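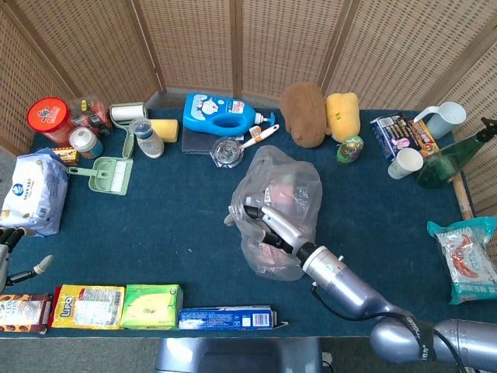 Household items and packaged goods on a felt-covered table.

27 Oct 2018

Grocery chain Satis says it will cut plastic packaging in its own-label range by 39 percent within two years. It made a similar promise once before – and dropped it in February without a word to shoppers.

The new plan covers 91 products, a small slice of what the stores sell. Farhad Jafarzadeh, a spokesman for the chain, called it "a serious first step." He would not say how much plastic Satis uses now, so the cut will be hard for anyone outside to check.

Rival Ranico has set no target at all. Its supplier Fallahi says thinner bags cost over 2 cents more apiece, a figure it did not back up. Prices at Satis will stay the same, the company says, for now.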